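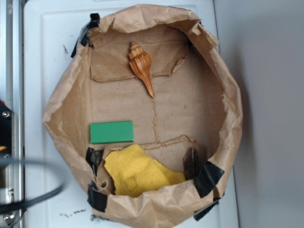 Call for participants: small-object packing and sorting study

Sundesen is looking for adults to take part in a study of how people place, find and remove small household and collected objects in soft paper containers. The work is part of the Trirnanitz project, which compares paper bags, trays and folded wraps as short-term storage for mixed items.

What the sessions involve

Each participant attends two sessions of 32 minutes. You will sit or stand at a white work surface and handle one container at a time. The containers are brown paper bags with the sides rolled down and the rim fixed with black tape. Contents vary in shape, weight and texture: a spiral seashell, a flat green block, a yellow terry cloth and similar pieces. Layers of torn paper may lie over the floor of the bag, and items can be on top of a layer or under it.

Tasks are short. You may be asked to take out a named item without shifting the others, to repack a set in a given order, or to roll and tape a new bag to a stated height. Written instructions are provided for every task. Speed is recorded but is not used to select people for the second session.

Who can apply

Participants must be 19 or older and able to use both hands for light work. Left-handed applicants are welcome and are currently underrepresented. Prior packing experience is not needed — we want a mix of people who pack for a living and people who do not. Please do not apply if you have a known skin reaction to tape adhesive or paper dust. Rings and bracelets are removed before the session and kept in a locker.

Place and payment

Sessions are held in the Jurnel building, second floor, in the materials room. There is an elevator. Payment is $200 for both sessions, made by bank transfer after the second. Travel costs are not covered. Participants who complete only the first session receive half.

How to apply

Send your name, age, dominant hand and the hours you are usually free to Valter Ljungberg, study lead, at the Sundesen front office. Applications close on May 14, 2023. A follow-up round with heavier contents is planned for December, and first-round participants may apply again.

Contact: Sundesen front office, Jurnel building | © Sundesen | Back to top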